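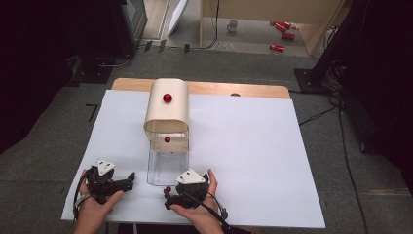 Table setups for small ball games – paper, boxes, arches

86 views
25 comments

fastemari_ekua
Started this because the old thread got too long to find anything in. I run a game table for kids ages five to eight, and I want to build a few stations where a small ball goes on top of something, inside something, or next to something. The idea is that they follow a card: "put one on the arch, put one in the box." The table is plain wood and the balls roll right off it. What do people put down, and what do you use for the arch?

3 likes

Nighat Dhanial
Paper. A big white sheet over most of the table, taped at the corners. It slows the ball a little and you can draw on it if you need start marks. Red balls show up well on white, so the kids spend less time looking for them.

For the arch, I cut a rectangle of thin card and bend it until it holds. If the top is too round the ball won't stay. Press the crown down with your thumb first and make a very slight dip.

7 likes

povach86
I don't agree on paper. It slides, it wrinkles, and one spilled drink ends the session. I use felt. Costs more the first time, but I've had the same piece since July.

2 likes

Nighat Dhanial
Felt sheds on everything, and a clear box looks terrible once it has fuzz stuck to it. Paper off a roll costs next to nothing. Wrinkles are a tape problem.

4 likes

Edem A.
Both work. The bigger question is the edge of the table. Whatever you lay down, leave a few inches clear at the back and put a strip of something raised along the side that faces the floor. I used a wooden ruler. Before that we lost a ball under the radiator nearly every session.

5 likes

fastemari_ekua
Thanks. The ruler is a good idea. Has anyone put the arch over the box? I was thinking of a clear plastic box with one ball inside, the arch standing over it, and another ball on top of the arch. Then a third one out on the paper in front. That gives me "on," "in" and "in front of" at one station, and I can get three or four cards out of it.

1 like

Akua Gbeho
I have done that. Clear box is the right choice because they can see the ball from the side without lifting anything. Two things to watch:

Make the arch tall enough that a hand fits under it. Mine was too low and every kid knocked it over reaching into the box.

Put a strip across the inside of the box for the ball to rest on or against. Otherwise it rolls to a corner and the card that says "middle" makes no sense. I used a band of beige card folded at both ends.

9 likes

povach86
A strip across the box just makes it harder. At five they are still working on letting go of the ball at the right moment. I'd leave the box open and say "in" is good enough.

1 like

Akua Gbeho
For the fives, sure. The eights get bored with that in a minute. I take the strip out for the younger group – it isn't glued.

6 likes

Edem A.
What size balls? Mine are wood beads without a hole and they're too heavy for a card arch.

0 likes

Nighat Dhanial
Go lighter. The plastic ones from a craft bag are fine. If the arch sags, use two layers of card with the bends nested. Don't glue them, or the curve sets crooked.

And keep them away from any younger brothers and sisters. Anything that small goes straight in the mouth.

8 likes

fastemari_ekua
No little ones in the room, but noted. I'm going with paper, the ruler, and a strip that lifts out. I'll try felt on the second table so povach86 gets a fair test.

2 likes

povach86
Iron it first.

4 likes

Share this thread
12 shares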